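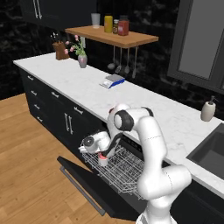
Lizelle Botha
Research Fellow, Household Routines Group, Arkosura

3. What people said about loading order

Figure 1. A cup with a pink-red rim over the wire rack of an open dishwasher.

I'll start with the thing I got wrong, because it shaped the rest of the study. When I planned these interviews with Lajos Szekeres, I was sure the arguments would be about who does the dishes. We had a whole page of questions on it! Then I sat down in the first kitchen in Uleck, and the couple there spent most of an hour on which way a bowl should face. They agreed completely on whose turn it was. They'd settled that years ago and found it a little dull to talk about.

So we rewrote the guide. The final version had 11 questions, and the one that got people going was the plainest: "Is there a right way to load it?" We asked this in 89 homes, split between Uleck and Duta, and I have never had such an easy time getting strangers to talk. One man in Duta pulled out the rack and made me try it myself (I failed, apparently, on the matter of spoons).

Most of the answers fell into what Lajos and I started calling "zones" and "layers." Zone people give each kind of dish a home. Cups like the one in Figure 1 go along one side, plates go in a row, and a cup in the plate row is simply a mistake. Layer people don't care much where a thing goes as long as the big pieces go in first. I'm a layer person, and I should say so, since it probably colored how I heard the zone people in the early interviews. Lajos is firmly in the other camp, and we coded every transcript separately before comparing notes.

What surprised us was how little the two groups had to do with age, or with who cooked. The closest match we found was with how somebody's parents had washed up by hand. People who grew up with a drying rack by the sink talked about slots and rows. People who grew up drying with a towel, straight from the water, tended to talk about what came first: glasses, then plates, then the greasy pans. A woman in Duta put it this way: "My mother would have a fit if a glass went in after the roasting tin, and I still feel her looking." She told me this while putting a mug in after the roasting tin.

Then there's reloading, meaning one person quietly rearranging what another has put in. We hadn't planned to ask about it at all. It came up on a Wednesday in June, when a husband left the room to answer the phone and his wife leaned over and told me she redid the whole bottom rack every night after he went up to bed. He came back, and later, while she was looking for the sugar, he told me he knew. After that we added it to the guide, and it filled so many pages of transcript that I've given it Section 4 to itself.

Two notes on the sample. We left out 3 homes where only one adult lived, as our questions were about shared habits, and we have nobody from Pons, where the letters we sent out (400 of them) arrived during the school break and got almost no replies. Lajos is going back there with a shorter letter and, on my advice, a better envelope.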